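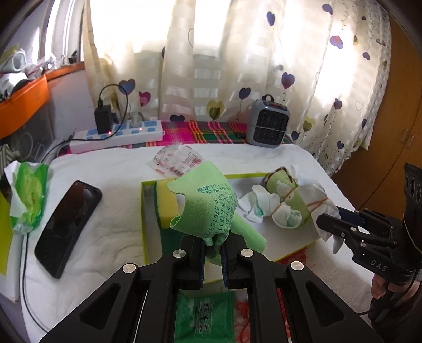
家庭用繊維製品の表示について、筆者は以前から洗濯耐久性の記載を義務に近い形で求めるべきだと考えている。現行の取扱い表示は、洗い方の上限を記号で示すにとどまる。何回洗えば吸水量がどこまで落ちるかという、購入者が最も必要とする数値はどこにもない。

吸水性の低下要因は主に2つある。繊維表面に残留する柔軟剤成分と、パイルや中綿のへたりである。前者は使い方で回避できるが、後者は織りと糸の設計で決まる。店頭の手触りから後者を推定することは難しい。新品の柔らかさは仕上げ剤に依存する割合が大きく、数回の洗濯で失われるためである。

繊維試験を長く担当したハリシュ・ポドゥヴァルは、洗濯100回後の吸水時間を併記する方式を提案している。妥当な案だと思う。反論として挙がるのは試験費用で、小規模な織元には負担になるという。ただし、品番ごとに試験する必要はない。糸番手、密度、組織が同一であれば、色柄違いは代表品の値で足りる。この整理だけで対象はかなり減る。

水質の差も論点になる。硬水地域と軟水地域では劣化の進み方が異なり、単一の数値は誤解を招くとオットマー・フレーリッヒは書いた。指摘は正しいが、結論には同意しない。燃費表示も実走行とは一致しないが、同一条件での比較には使われている。必要なのは絶対値の正確さよりも、製品間の順位が保存されることである。

表示欄の狭さについては、初期値と100回後の値を並べるだけでよく、3行あれば収まる。等級や星印への換算は不要である。換算すれば閾値付近の製品が過大に評価される。

当面は業界の自主基準として、タオルと敷物類から始めるのが現実的だろう。衣料は着用条件のばらつきが大きく、同じ試験をそのまま当てはめるべきではない。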